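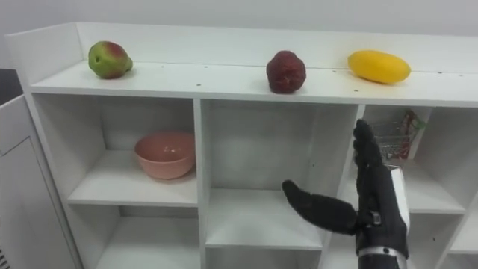
clullo-pears

Hello! This is the readme for my list of old pear and apple names, which began as a shoebox of index cards and is now a folder of plain text files. If you've come looking for a particular pear your gran used to grow, skip straight to names.csv and search for any bit of the word. Spelling is all over the place, so try just the first three letters.

What's in the folder

names.csv is the main thing. One row per name as I found it, 4000 rows at the moment, and I've stopped adding for a while so people can use it without it shifting under them.
places.csv has the parishes, farms and walled gardens.
sources.txt is where each name came from (letters, nursery lists, estate accounts, two diaries).
same_as.csv is my best go at saying which names are the same fruit. Please read the bit on this further down before you lean on it!

The columns in names.csv

name: exactly as written, bad spelling and all
tidy_name: my spelling, lower case, no accents
fruit: pear, apple, or unsure
year: the year on the source, blank if there wasn't one
season: early, mid, late or keeper
use: eating, cooking, perry, cider, or blank
place_id: matches places.csv
source_id: matches sources.txt
note: anything else, mostly me muttering

The oldest entry is from 1616, a rent roll from Dustham that lists "wardins" owed to the house at Christmas. I've put that down as a cooking pear, as wardens were the hard sort you stewed for hours, but there's no more to go on than the one word. After that it goes very quiet for a century and then the nursery lists start up and you can't move for names.

About "season"

People used this word however they liked. A pear called late in one garden is mid in the next one over, and a keeper might mean it lasted till February or just that it didn't go to mush in a week. I've gone with whatever the writer said. Where they gave a month I turned it into one of my four words and put the month in the note, so you can undo my guess if you like.

About same_as.csv

There are 56 groups in here. Some are easy (Mac Mathúna's Late, McMahon's Late and "Mahons layt" are plainly one pear) and some are me at eleven at night feeling hopeful. The sure column says yes, probably or maybe. If you're making anything serious with this, use the yes rows only — I mean it.

Niamh Ó Dálaigh went through the Irish names with me and fixed a great many, including one I'd had down as a pear for years that was really the name of the field. Thank you Niamh! Any that are still wrong are mine.

Known problems

Accents go funny if you open the files in an old spreadsheet program. Import as UTF-8 and they come out fine.
35 rows have a place_id that points at nothing. I lost a card, or a run of cards, and I'm still looking.
Apples are thin compared to pears. I like pears more.
The Clullo rows all say July in the note. That's when the gardener wrote them up, so don't read it as picking time.

Using it

Help yourself. Copy it, change it, print it on a tea towel. A mention would be lovely. I run the odd tidy-up script called etodine (same folder, named after nothing in particular) which checks for doubled spaces and rows with too many commas. You don't need it to read the files.

Corrections are very welcome, and so are old names with a place attached, even if you've only got a scrap of one. Tell me who said it and where they lived, and spell it how they'd have spelt it.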